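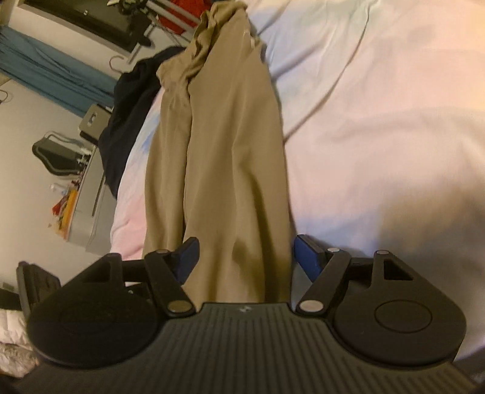 卡其色长裤,平放在粉彩色床单上

商标调解这件事,我们在这份通讯里断断续续写过好几回,每次都只有豆腐块大小。这一期终于可以放开写了!Jesness 调解室的“商标共存”试行项目从11月起转为常设,申请表已经定稿,旁听席也会继续留。我从春天跟到现在,坐过旁听席,也帮着校过摘要,越跟越觉得有意思,所以这一篇会比平时长不少,请泡杯茶慢慢看。

先把背景说一下,给新订阅的朋友补个课。所谓共存,指的是两家用着相近标志的商家坐下来商量:你用在哪些货上,我用在哪些货上,字体怎么区分,包装上要不要加一行产地,网店标题怎么写,将来谁想扩到新的品类时该怎么通知对方。商量妥了,写成一份协议,双方签字,各自接着做生意。打官司当然也能解决问题,可是两家小店为一个名字打上两年,店租照交,货照压,最后常常是赢的那家也没力气再开新品。

Jesness 试行的做法很朴素。双方各交一份陈述,限六页;调解员看完后安排一次预备会,把争的到底是什么先理清;然后是正式会谈,最多三场。三场谈不拢就结束,双方该去哪里去哪里,谈话内容不得带进后面的程序。我最喜欢的是“限六页”这一条。交过材料的人都懂,篇幅一限,人就不得不想清楚自己要什么。

## Jado 与 Cavero:一份可以公开谈的协议

调解原则上保密,所以平时我们能写的很少。这回难得,Jado 和 Cavero 两家都书面同意公开协议的大部分内容(价格和供应商那几条除外),条件是事先给他们看过稿子。看过了,也改了两处错字,多谢!

Jado 做裤装,店面在河边那条街上,Cavero 做家用织物,主要走网店。两家的名字放在一起看一点都不像,问题出在图形上:两家都用一个缺口朝右的圆环,里面一道斜杠。Jado 的圆环缝在后腰,Cavero 的印在包装封条上。多年来各卖各的,谁也没在意。去年 Cavero 开始卖家居服,上衣和宽腿裤都有,Jado 的老顾客就拿着 Cavero 的裤子去 Jado 的店里要求改裤长了。店员很客气地帮人家量了,量到一半才发觉货不是自己的。

熟悉商品分类的读者大概已经看出门道。按照尼斯分类,服装在第25类,床单、被套一类的家用织物在第24类,两家最初注册的范围并不重叠。可是类别不同并不等于商品一定不类似,类别相同也不等于商品一定类似,分类表主要是给登记管理用的。审查和裁判时要看的东西多得多:用途、材料、销售渠道、买的人是谁、会不会以为出自同一家。家居服偏偏就站在中间,白天在家穿,晚上也能穿着睡,在很多店里跟枕套摆在同一排货架上。

调解员 Elfriede Buschmann 在预备会上做了一件事,我觉得值得所有同行抄一抄。她请双方各写一张清单,左边写“我明天还要卖的”,右边写“我也许哪天想卖的”。交换清单以后一看,左边几乎没有冲突。Jado 压根不打算卖床品,Cavero 也不想做外穿的长裤。吵得最凶的都在右边那一栏,而右边那一栏里有一半的东西,两家自己都说不清三年内会不会做。

于是谈判的重心一下子就移开了。头一场会谈大半时间用来谈家居裤,后来又谈网店,最后签下来的主要条款是这样的:

- Jado 在外穿服装上继续使用圆环图形,Cavero 不在外穿服装上使用。
- Cavero 在床品、毛巾和家居服上继续使用圆环图形,但家居服上的图形必须与完整的文字名称同时出现,文字高度不得小于图形高度。
- 双方的网店商品标题以文字名称开头,不得单独以“圆环牌”之类的俗称推广。
- 任何一方准备把图形用到清单右栏的商品上,须提前三个月书面通知对方,对方在收到后一个月内提出意见。
- 收到明显属于对方的顾客咨询时,转告对方的联系方式,不评论对方的商品。
- 现有库存可以卖完,不必重贴标签。

最后两条都是当事人自己提的。转告联系方式那一条来自 Jado 的店长 Krum Yordanov,他在会上讲,店里的人早就在这么做了,写进去只是让新来的店员也知道该怎么办。库存那一条则是 Cavero 提的,Jado 当场点头。旁听席上有位年轻律师悄悄跟我说,她原以为这一条会谈一个下午。

我后来打电话问 Yordanov 感觉如何。他说签完字回店里,头一件事是把墙上那张手写的“本店与 Cavero 无关”撕了下来。“那张纸贴了好几个月,顾客看了反而来问 Cavero 是谁。”

### 几个容易写坏的地方

借这份协议,顺便把起草时常见的毛病说一说,都是我校摘要时反复见到的。

**地域写得太含糊。** “本地区”三个字在实体店时代还勉强能用,一碰到网店就散架了。收货地址算不算?仓库算不算?商品页面对谁可见?协议里至少要挑定一个标准。Jado 和 Cavero 干脆不按地域分,只按商品分,省了许多麻烦。

**没写受让人怎么办。** 店会转手,商标会转让,接手的人未必读过协议。比较稳妥的写法是让转让方承担告知义务,并要求受让人书面接受协议约束。至于协议能不能在登记簿上备注、备注了有什么效力,各地规定不一样,请务必问当地的代理人。

**把共存写成许可。** 共存是双方各自承认对方的权利,许可是权利人让别人用自己的标志,往往还带着质量监督的责任。两样混着写,将来出了事连谁该管质量都说不清。我见过一份草稿,标题是共存协议,正文里却有一条使用费,问起来,起草的人说是从旧模板里带过来的。

**忘了谈混淆真的发生时怎么办。** 再仔细的协议也挡不住有人认错。有一条沟通渠道,写明找谁、几天内回复,比任何漂亮的原则都顶用。

**终止条款抄得太狠。** 有些模板规定任何违约都立即终止协议,于是网店标题里少写一个字,多年的安排就可能全盘作废。给一段补正期吧,双方都会好过很多。

还有一点要提醒:双方签了共存协议,不代表审查机关或法院必然照单全收。相同的标志用在相同的商品上,公众还是会认错,那就还是有问题。协议可以是很有分量的材料,但具体多大分量,要看当地的法律和个案。

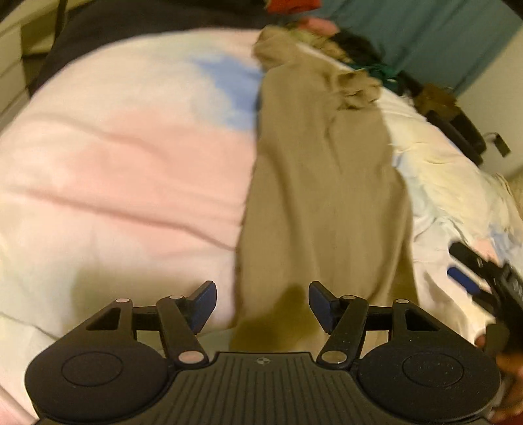

## Keskinen 摘要库开放检索

这是我今年最想告诉大家的消息!Keskinen 摘要库整理好了,收录3,539份商标与外观设计纠纷的处理摘要,全部去掉了当事人信息,任何人都可以到阅览室的终端上检索,不用预约。

主持整理工作的是 Kausar Niazi。她原来在档案馆做编目,对“关键词”这种东西有近乎固执的要求。旧库里同一件事能有好多种说法:“近似”“相似”“类同”“雷同”“易混”,查一个就漏掉其他几个。她带着人把词表重新理了一遍,现在输入其中任何一个,都会带出同一组结果。听起来不起眼,可只要你曾经在旧库里耗过一个下午,就会想给她鼓掌。

每份摘要现在都按同样的次序排:标志的类型、涉及的商品或服务、争点、处理方式、结果、从立案到结束用了多久。争点那一栏可以多选。我试着只勾“图形标志”和“服装”,一下子跳出来一长串,读到闭馆还舍不得走。有一份讲的是两家都用鹭鸟做标志的雨具店,最后一家让鹭站着,一家让鹭飞着;还有一份里,双方争了半年的图形,查到最后发现都改自同一本早已过了保护期的旧纹样书。

用过之后有些小建议,已经转给 Niazi,在此也列给大家参考:

1. 先选商品,再选标志类型。反过来选,结果太多,不好翻。
2. “处理方式”里有一项叫“其他”,别跳过去。撤回、合并、换名都藏在那里面,很多有意思的做法也在里面。
3. 摘要只能手抄或在阅览室打印,每次打印有页数上限,想好要哪几份再按键。
4. 引用时写摘要编号,不要凭细节去猜当事人是谁,更不要在公开文章里写自己的猜测。

有读者来信问,摘要能不能在诉讼中当作先例来引。不能。那是处理经过的归纳,没有裁判文书的地位,而且很多是双方自己谈成的结果,只说明那两家愿意这样安排。拿来找思路、看看别人怎样写条款,倒是再好不过。

外观设计那部分目前比商标部分薄一些,旧卷里附图不全,补图还在做。Niazi 说愿意听到使用者报错,阅览室门口有一叠黄色的报错单,填了投进盒子就行。我已经投了两张。

## 旁听与工作坊

旁听席继续开放。每场会谈留座不多,需要当事人双方都同意,所以常常到前一天才能确定,请不要因为没收到回复就以为被拒了。旁听的人要签保密承诺,不录音,不拍照,笔记可以带走,但不得写当事人的名字。

十一月的起草工作坊分两次,由 Amber Heywood 和 Ognjen Kos 一起带。Heywood 长年替小商家做注册,讲课喜欢从一张填错的申请表讲起,Kos 做的是谈判训练,他会让大家扮演双方去谈一份共存协议,谈到一半再交换角色。春天那次我抽到的是一家果酱厂,换边之后要替蜂蜜店说话,脸都红了,收获却比看十份模板还多!

第一次讲清单和商品范围,请带上你自己店里真实在卖的东西的目录,手写的也行。没有店的朋友,现场有练习材料。第二次讲条款,重点放在通知、转让和补正期上。两次可以单独报名,但是连着上效果好得多。

报名截止到9月30日(星期二),在前台填表,或者回复这封通讯写上姓名和想参加哪一次。人数超过座位时抽签,抽中与否都会通知。上次没抽中的朋友请在表上注明,这次优先。

教室在二楼,电梯还在修。上楼不方便的朋友请提前说一声,可以换到一楼的会议室,那间房小一点,但光线很好。

## 读者来信

**“我的标志用了很多年,从来没有注册,现在别人注册了相近的,还来得及谈吗?”**

来得及谈,而且越早谈越好。在先使用在不少法域都能带来某种程度的保护,只是门槛和范围差别很大,有的看知名度,有的看使用的地域,有的限定你只能在原有范围里继续用。谈之前先把证据收拾好:带日期的发票、旧包装、当年的展会目录、招牌照片。Heywood 的建议是按年份一年装一个信封,哪一年是空的,一眼就看得见。还要留意提出异议的期限,谈判本身通常不会让期限停下来,一边谈一边要看着日历。

**“我只想守住颜色,不在乎名字,可以吗?”**

单一颜色要作为商标得到保护,在许多地方都很难,一般要证明公众看到这个颜色就会想到你家,而且颜色不能是商品本身的功能所需。颜色组合相对容易一点,也要写清楚怎么排列。协议里倒是可以灵活得多,双方愿意约定一家用深绿、一家用砖红,完全没有问题,附上色样就好。色样请用实物,屏幕上的颜色每台机器都不一样。

**“花布的图案归商标管还是归外观设计管?”**

看你拿它做什么。当作商品外表的图案,通常走外观设计;图案本身若有独创性,可能还受著作权保护;只有当大家凭这个图案认得出是你家的货,才轮到商标。三条路可以并行,期限和条件各不相同。外观设计尤其要注意新颖性,有些地方有宽限期,有些没有,宽限期的长短和适用情形也不一样。新花样发到网上之前,请先问一句。

**“调解费是不是谁提出谁付?”**

Jesness 的规则是双方平摊,可以另行约定。预备会不收费。只走到预备会就散的也有,这样的话什么都不用付。收费表在前台,也可以回信索取。

**“对方发来一封措辞很凶的信,要我马上停用,怎么办?”**

先看三样东西:对方有没有注册、注册在哪些商品上、信里给的期限。然后找代理人看一眼,别在气头上回信,也别置之不理。很多这样的信背后其实是愿意谈的。Buschmann 收到过一位当事人转来的信,全篇都是大号粗体字,末尾却留了电话,还写着下午打来比较方便。

## 零碎

阅览室新添了一套尼斯分类表的活页本,放在进门左手的架子上,用完请按原来的次序放回。第25类那几页已经被翻卷了角,看来大家都在查衣服。

上一期把“补正期”误排成“补证期”,意思完全不同,已在存档版里改过,谢谢来信指出的各位。

下一期打算写外观设计的附图怎么画,哪些线要实、哪些线要虚。手头有被退回过的图样并且愿意给大家看看的,请寄来,名字会遮掉。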